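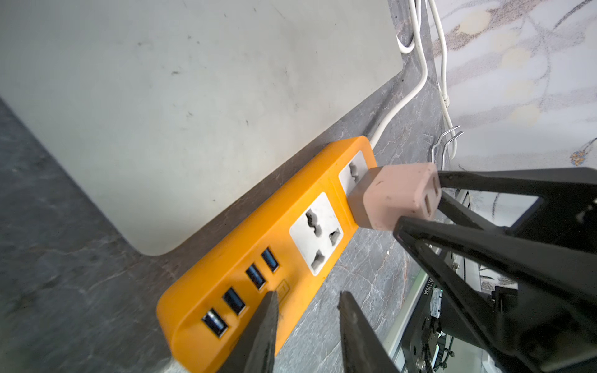 Household Energy, session 4
Standby load and the home energy diary
18/02/2019
Notes: Filipa Louro

Carry-over from last time: power is the rate (watts), energy is the total (watt-hours, kWh on the bill). Half the class still mixed these up on the sheet. A kettle is high power, short time. A router is low power, all year. Bills only care about the second kind of number.

Standby load = what a house draws when everyone thinks everything is off. Chargers, TV box, microwave clock, printer, game console in "rest" mode. Small each, but 24 hours a day.

Working it out:
energy (Wh) = power (W) x time (h)
divide by 1000 for kWh

Worked case, the Mabaso house. Overnight reading, all lights out, fridge unplugged for the test: 100 W. Hours in a year 8760. So 100 x 8760 = 876,000 Wh = 876 kWh. Metered figure for the same loads over the year was 853 kWh. Why lower? They were away in August and pulled the plugs. Good exam-style point, estimates assume nothing changes.

Second case, Clusuvura apartment. 384 kWh a year standby. Go backwards: 384,000 / 8760 = just under 44 W. Try this yourselves before looking at the Stelo table, column 3.

Heaters. Different problem. An 800 W heater on for 3 hours = 2.4 kWh. Thermostat cycles on and off so real use is less. Dont multiply rated power by hours plugged in, that's the mistake on nearly 900 of the diary entries from past years.

Rated power vs. actual power:
- label gives the maximum, or close to it
- laptop brick rated 65 W may draw 20 once the battery is full
- use the plug-in meter where you can
- no meter? write "label" next to the number

Diary for next session. Seven days, same time each evening. House meter reading, outside temperature, who was home, anything unusual (guests, oven on all afternoon, laundry). One overnight pair as well: read before bed, read again first thing. Subtract, divide by the hours, there is your base load. Fridge will be in it, make a note of that.

Reading: Driretti ch. 5, skip the section on tarrifs, we do that in session 6. Problems 2, 3 and 7. Show units on every line.

Meters go back in the box by the door, with the lead.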